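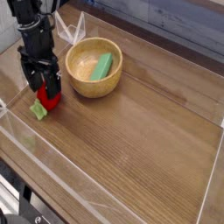 4. Finishing Tabletops and Small Woodware

This section covers the use of Clingate two-part oil on indoor wooden tabletops, shelves, trays and bowls. For floors and stair treads, see Section 6. For outdoor furniture, use Clingate Exterior and the separate sheet supplied with it.

Read Section 2 (Safety) before opening either can.

CAUTION: Rags, pads and paper towels wetted with mixed oil can heat up and catch fire without a flame or spark. Lay used rags flat outdoors, one layer deep, until stiff, or put them in a metal can filled with water and fitted with a lid. Do not put them in an indoor trash can, even for a short time.

4.1 Before you start

Check the following:

Room temperature is between 60 and 77 degrees F and will stay there overnight.
Relative humidity is below 65 percent.
The wood has been in the room for at least 36 hours.
The surface is bare wood. Varnish, lacquer and wax must be taken off completely. Old Clingate oil may stay in place if it is clean and sound.

To find out if a surface is bare, put one drop of water on it and wait five minutes. On bare wood the drop darkens the surface and spreads. If the drop stays round, a coating or wax is still present, and the surface needs to be sanded or stripped first.

Note: Veneer can be oiled but leaves little room for sanding. Do not use a belt sander on veneer. If the thickness is not known, treat the surface as veneer.

4.2 Tools and supplies

Clingate Part A (oil) and Part B (hardener), from the same pack
Mixing cup with marked lines, and a flat stick
White nylon pads, one per coat
Lint-free cotton rags
Nitrile gloves
Sanding discs or sheets in 80, 100 and 120 grit
Vacuum with a soft brush
Painter's tape and masking film

Red, green and brown nylon pads shed color into open grain and should be kept for floors.

4.3 Sanding

1. Take off any hardware, felt feet or edge strips that can be removed without damage.

2. Where glass, acrylic or painted parts meet the wood and cannot be removed, cover them with film and tape the lower edge down tight. Press the tape into the corner with the edge of a plastic card.

3. Sand with 80 grit only if there are scratches, stains or an old coating to remove. Otherwise begin at 100.

4. Sand with 100 grit, working with the grain. Keep the sander flat and moving. Overlap each pass by half.

5. Vacuum the surface.

6. Finish with 120 grit. Do not go finer. Wood sanded above 120 grit takes up less oil, and the color will be lighter than on the sample card.

7. Hold a flashlight low to the surface and look across it from each end. Mark swirl marks with pencil and sand them out by hand.

8. Vacuum again, then wipe with a dry rag. Do not use a tack cloth. Many of them contain wax.

For bowls, sand the inside by hand with a folded sheet and a soft foam block. The end grain on the two opposite sides of a turned bowl takes longer than the rest. Round rims should be done last with a strip of worn 120.

4.4 Raising the grain (optional)

Raising the grain gives a deeper color and a smoother surface after the first wet cleaning. It is advised for oak and ash. It should be skipped on veneer.

1. Wipe the whole surface with a damp rag, leaving no puddles.

2. Let dry for 12 hours.

3. Sand once, lightly, with 120 grit by hand. Stop when the surface no longer feels rough. 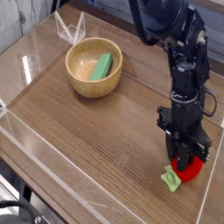 If the color is uneven after drying, wet and dry the whole surface a second time. Wetting only the pale areas will leave a visible border that shows through the oil.

4.5 Mixing

The mixing ratio is three parts A to one part B, by volume.

1. Stir Part A until nothing is left on the bottom of the can. Pigment settles hard in the darker colors and may take several minutes to lift.

2. Pour the needed amount of Part A into the cup.

3. Add Part B and stir for one minute. Scrape the sides.

4. Write the time on the cup. Mixed oil must be used within four hours. It may still look fluid after that but will not bond.

5. Close both cans right away. Part B reacts with moisture in the air and forms a skin.

Mix only what the job needs. Leftover mixed oil cannot be returned to the can or saved in a closed jar.

Coverage depends on the wood. The test panels used for the sample card were coated at the Grerkbridge plant, and a surface sanded with other equipment may use more or less oil than the label states. Do a trial on an offcut or on the underside.

4.6 Applying the oil

Work in sections that can be finished in 15 minutes. On a table this normally means half the top at a time, divided along a board joint.

1. Put on gloves.

2. Pour a small amount of mixed oil onto the surface. For bowls and trays, put the oil on the pad instead.

3. Spread the oil with a white pad, using firm pressure and small circles, then straight strokes with the grain.

4. Wait two minutes. Add oil to any spots that have gone dull.

5. Wipe off all oil that has not soaked in. Turn the rag often and change it when it starts to slide.

6. Wipe again with a clean rag. The surface should feel dry to a gloved finger and leave no smear.

7. Move to the next section, overlapping the first by a hand's width.

8. When the whole surface is done, look across it with the flashlight and wipe any glossy patches.

9. Remove masking tape within the hour, pulling it back on itself at a low angle.

CAUTION: Oil left on top of the wood dries to a sticky film. It cannot be rubbed out on the following day and has to be sanded off.

A second coat is not needed in the darker colors. With Natural and White, a second coat of the same color will not add protection. If the surface looks patchy, see 4.9.

4.7 Curing

Light use, no water: 36 hours
Normal use, dry wiping: 3 days
Wet cleaning: 7 days
Contact with food: 30 days

Keep the room aired during the first day. Do not lay cloths, mats, plastic film or cardboard on the surface before the seventh day. Objects with rubber feet should stay off it for the full 30 days, as plasticizers may leave pale rings.

Bowls should cure on a wire rack with air reaching the base. Turn them over once a day for the first three days.

Note: A bowl finished with Clingate oil is suited to fruit, bread and dry goods. It is not suited to the microwave, the dishwasher, or to storing liquids.

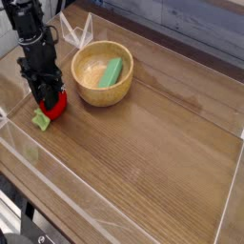
Fig. 4-3. Round wooden bowl on a wooden tabletop with clear acrylic walls.

4.8 Routine care

Daily: wipe with a dry or slightly damp cloth. Pick up spills as they happen.

Weekly: clean with Saltlow Soap, one capful to a quart of lukewarm water. Wring the cloth well and wipe with the grain, then dry with a second cloth.

Yearly, or when water no longer beads: clean, let dry overnight, and apply a thin layer of Clingate Refresher with a white pad. Buff dry within 10 minutes.

Do not use:

Ammonia or bleach
Vinegar
Steam cleaners
Microfiber cloths marked "abrasive" or "scrub"
Furniture polish containing silicone

Clear acrylic next to oiled wood should be cleaned with the same soap solution and a separate soft cloth. Refresher left on acrylic can turn it cloudy. Apply it to the pad and keep the pad clear of the acrylic edge.

4.9 Troubleshooting

Surface is sticky after 24 hours
Excess oil was left on, or the ratio was wrong. Rub with a white pad and a small amount of freshly mixed oil, then wipe dry. If still sticky after two days, sand to 100 grit and repeat from 4.3, step 5.

Light circles or arcs in the finish
Sander marks. These cannot be hidden with more oil. Sand with 120 grit by hand and reapply to the full board.

Patchy sheen
Uneven wiping, or boards of different density. Wait seven days, then apply Refresher to the whole surface.

White ring after a hot cup
Moisture in the finish. Leave for two days. If the ring remains, rub with Refresher on a white pad, with the grain.

Black spots near metal
Iron has reacted with tannin in the wood. Common on oak after the use of steel wool. Sand out. Steel wool must not be used at any stage.

Oil has crept under masking film
If fresh, wipe with a dry rag. If hardened, contact Saltlow before using any solvent on acrylic or painted parts.

4.10 Storage and disposal

Store both cans closed, upright and free from frost. Unopened shelf life is 36 months for Part A and 12 months for Part B. Once Part B has been opened, use it within three months.

Let small leftovers harden in the cup with the lid off, outdoors. Hardened oil may go in household trash. Liquid oil and unused Part B go to a hazardous waste drop-off.

Section revised Dec 29, 2023. Changes: curing times in 4.7, note on acrylic in 4.8. Technical contact for this section: Waldemar Witkowska. Color matching: Maite Mateos.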